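4. The key panel and the table

Any shared building has two places for keys: the place where they are supposed to be and the place where they are. Our earlier sections dealt with mugs and umbrellas, which at least are large enough to trip over. Keys are small, several people need the same one, and everyone is sure they put it back. We looked at the Karkgate building over 6 months, using the key log and a great deal of standing in hallways.

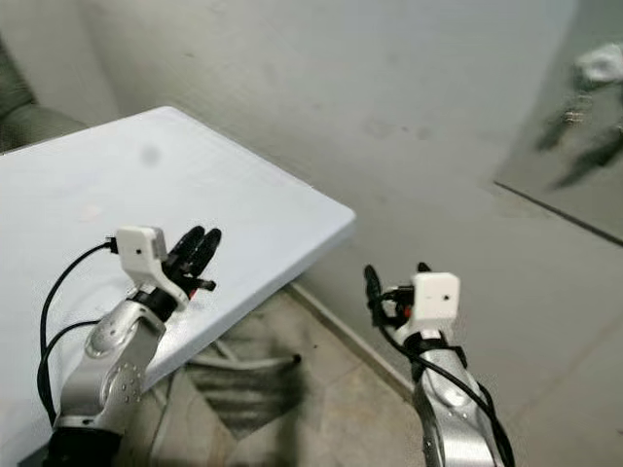 Shared Spaces Group, Department of Design Studies, Tastham

The building offers its users a table and a hook panel. The table asks nothing of anyone. A key can be put down on it at any angle, by a person already thinking about lunch. The panel wants a ring lifted over a bent wire, which takes a second or two of real attention. We call this second or two the "hanging cost," a term we borrow from nobody and expect nobody to borrow from us.

Adhesive hooks were chosen over screws at the Mansour site as well, where the walls are painted every spring and the hooks are then put back in a slightly different place. A row that runs a little downhill did not bother the people we interviewed. Four hooks did. Most wanted five, and could not say what the fifth was for.

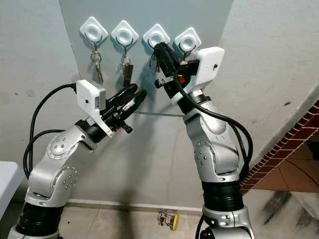
Stella Mollel objected at this point in our review meeting that a full panel is no proof of good habits, as people will hang up any key at all if a hook is free, including the one to their own bicycle. We accept this. The log from the Tulolix annex lists 11 keys that fit no lock in the building, each of them carefully signed in and out.

A key on the table is a different matter. It reads as a message, though the message varies with the reader: "back in a minute," "please take this," or "I have gone home." In interviews, users treated a key on a hook as belonging to the building and a key on the table as belonging to whoever had last touched it. They were also slower to pick that one up - it felt like going through somebody's pockets. 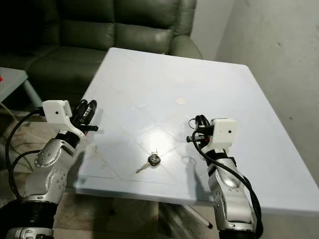

Figure 4. A single key on the table.

Empty hooks cause their own trouble. A bare wire says only that something is gone, or that nothing was ever there, and a newcomer has no way of telling which. Labels would settle it. Labels were tried at Mansour, where they stayed on the wall longer than the arrangement they described.
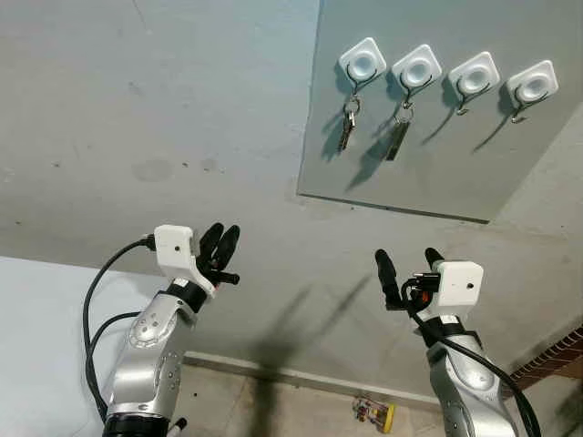
4.1 Rings, fobs and tags

What a key hangs from matters more than we had planned for. Users described keys by their attachments and almost never by their locks ("the one with the flat thing"). We therefore coded each log entry by attachment first, and by door only where the door was known.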